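Brurkdale Produce Picks

Two-arm grocery picking with the Okoro hand, recorded under two controllers

Maintainers: Soledad Troncoso, Azra Jurić
Last updated: 7 June 2021

What's in it

1246 episodes of a two-armed robot moving artificial vegetables between wooden crates and a blue shopping basket. Every episode was run with one of two hand controllers, Trirow or Soltholm, on the same arms, with the same pair of Okoro hands and the same produce. We wanted a fair side-by-side of the two, and we ended up with a dataset we like a lot more than we expected to when we started in April!

If you only have a few minutes, load the cabbage episodes first. They are the hardest items on the stand and they show the difference between the controllers better than any table we could put together.

Each episode has:

- head camera video
- wrist camera video
- joint positions and commanded positions for both arms and both hands
- motor current for each finger
- a task line in plain English ("put a cabbage in the basket")
- the controller name, the operator's initials and a result label

Hardware

The hands are five-fingered and black, with a textured palm, and they sit on silver forearms. We left the fingertips as they came. We did try sleeves on them early on, and those runs are not in the release.

The stand has tiers and is set with its crates close together, the way a small grocer would do it. That was Azra's idea and it makes the data much more interesting than a clear tabletop. The fingers have to come in over a rim, and the arm has to stay clear of whatever is piled in the next crate over.

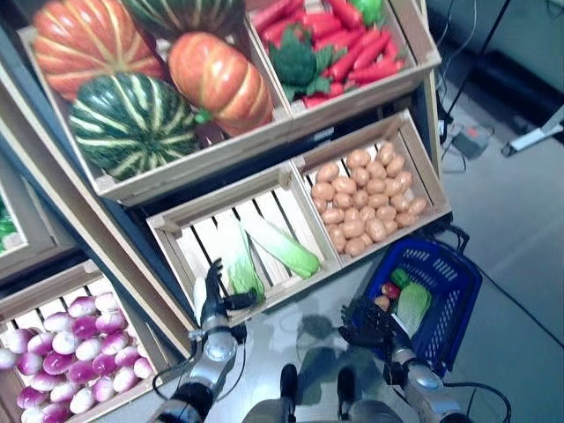
Trirow sends each finger its own target, straight from the operator's glove, with very little smoothing. It feels wonderful to drive, and both of us reached for it first whenever we had the choice. The price is that small tremors in your own hand come through too. Approaches to the cabbages are where you feel it most: with the fingers spread at the lip of the slatted crate and the thumb out toward the white stalk, you want everything to hold still for a moment before closing, and Trirow won't do that for you. You learn to rest your elbow on something.

Soltholm works the other way around. You pick a grasp shape and a closing amount, and the controller moves all five fingers together toward it. It is calmer, it is easier to teach, and new operators got usable episodes out of it on their first session. It is also stubborn. If the shape is wrong for the item there is no nudging a single finger out of the way, so you back off and start again. We kept plenty of those restarts in the data, and they are labeled.

Items

Potatoes, turnips, carrots, broccoli, green peppers, napa cabbages, pumpkins and striped squash make up the main set, eight kinds in all. A few other items turn up in the basket as clutter and have no task line of their own, so please don't treat them as missing labels.

The big pumpkins are included for pushing and two-handed lifting only. Neither controller can wrap one hand around them and we didn't ask them to.

How the two compare

Soledad wrote up the long version in the notes folder, with plots. The short version, item by item:

Potatoes: Soltholm, easily. They sit tightly packed, and its pinch shape pulls one off the top without digging into the pile. Trirow operators tended to rake.

Turnips: too close to call. Both did well, and the round shape forgives a lot.

Carrots: Trirow. They lie at every angle, and being able to slide one finger under a tip before closing is a huge help.

Cabbages: Trirow in practiced hands, Soltholm for everybody else. Scooping from the side worked better than coming straight down under both controllers, which neither of us would have guessed.

Broccoli and peppers: small differences, and too much depends on where the item happened to be sitting. We would not build an argument on these.
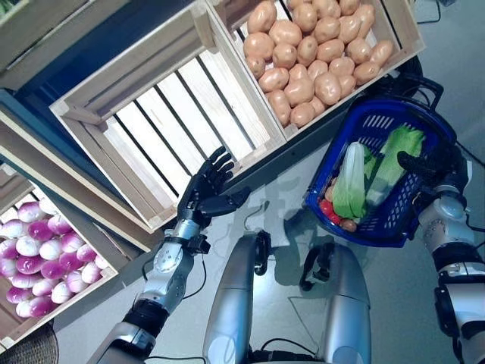 Resets were done by hand between episodes, and we did not try to put items back exactly where they had been. Crate fill varies a good deal as a result. Some episodes start with a crate heaped to the rim and others start with one cleared down to its slats. There is a field called fill_start (full, part, empty) if you want to sort by it. The empty value matters for the return tasks, where the robot takes produce out of the basket and puts it back on the stand.

In basket tasks one hand often holds the basket by the rim while the other works. The holding hand is recorded just like the picking hand, so don't drop its channels! Soltholm's hold shape is very steady here, and we think a mixed setup, with Soltholm on the basket side and Trirow on the picking side, would be great fun to try. It isn't in this release.

Cameras

The head view looks down over both hands and most of the stand. It is the one to use for planning and for anything that needs to know which crate is which. The wrist view is close, and much of it is hand. We worried about that at first, then found it was the better view for judging finger contact, and now we would not record without it.
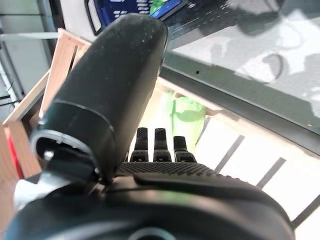 Wrist view: thumb on the left, three fingertips upright at the edge of the dotted palm, blue crate beyond.

Exposure on the wrist stream was left on automatic. Bright floor washes out when the hand swings over it, so normalize per frame if your model is sensitive to that.

Known problems

Clock drift between the head and wrist streams shows up in the longer episodes. Use the sync field and not the raw timestamps.

Cables on the forearm sometimes pass in front of the fingers in the head view. We left these episodes in.

Result labels were set by the operator at the time. Azra rechecked all of the cabbage episodes and fixed the ones that were wrong, but the other items have had one pass only.

The finger current readings are uncalibrated. Compare them within a hand, never between left and right.

Getting help

Open an issue with the episode ID and the stream name. We read all of them, and we love seeing failure clips, so attach one if you can.

Related

Trirow glove setup notes
Soltholm grasp shapes, full list
Okoro hand: replacing a fingertip
Brurkdale Produce Picks: loader and viewer
Changelog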